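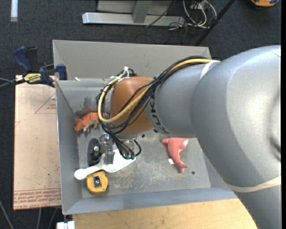 Gallgate Toy Exchange: things people ask us

What will you take?
Plastic animals, rubber animals, cars, balls, building blocks, cups that stack, cups that used to stack. If a child has loved it and then stopped, we are probably interested. We don't take anything with a plug, anything stuffed, or jigsaws. We did take jigsaws until March. We don't wish to discuss it.

Do toys have to be clean?
We'd like them to be. Warm water, washing-up liquid and an old toothbrush will deal with most of it, including the grooves in a tiger. Please let things dry before you bag them up, as a sealed bag of damp dinosaurs left over a bank holiday is an experience we've had once and remember well.

My son has drawn on his. Is that a problem?
Biro usually comes off with a bit of rubbing. Permanent marker doesn't, but plenty of children will happily take home a hippo with a moustache. Put it in and let the market decide.

What about chewed ones?
A few tooth marks are fine. If bits are missing, or you can see that bits are about to be, it goes in your own bin.

How does the swapping work?
You bring toys, we give you tokens, you spend the tokens. A small animal is one token, a large animal is two, and a vehicle with all its wheels is two. A vehicle without all its wheels is one, whatever your grandfather says about what it would fetch at auction. Tokens don't run out and can't be turned into money.

Who decides what counts as a large animal?
Darcy Rutherford. She goes by the size of the toy and takes no notice of the size of the real creature. Your whale may well be small.

Can I ask you to put something aside?
For a week, yes. Leave your name and a description that would make sense to a stranger. "The horse" is not enough. We have 482 horses.

Do you have any Camargo farm sets?
Bits of them. Nearly every family gives us the fences and keeps the pig. If you're after fences, you've come to the right place.

My daughter has handed in a toy by mistake and is now inconsolable. What do I do?
Ring us before the weekend if you can. New arrivals wait in the back for a few days before they're sorted, and Edin Hoxha has a good record of finding things in there. We won't charge you a token to have it back. We may charge her brother, if it was his idea.

Can I bring a very large amount?
Tell us first. Someone turned up from Clernumport with 600 bricks and a tortoise, and we were very pleased to have them, but there was a queue.

Do you keep sets together?
We try. Matching pieces get tied up in a net bag with a label on, and by mid-afternoon some toddler has generally improved the arrangement. Check the bag before you hand over your tokens.

Where does the stuff nobody picks end up?
After a couple of months it goes to playgroups, who are less fussy than your children. The last lot came to 200 items, mostly blocks.

Page last updated Jul 16, 2018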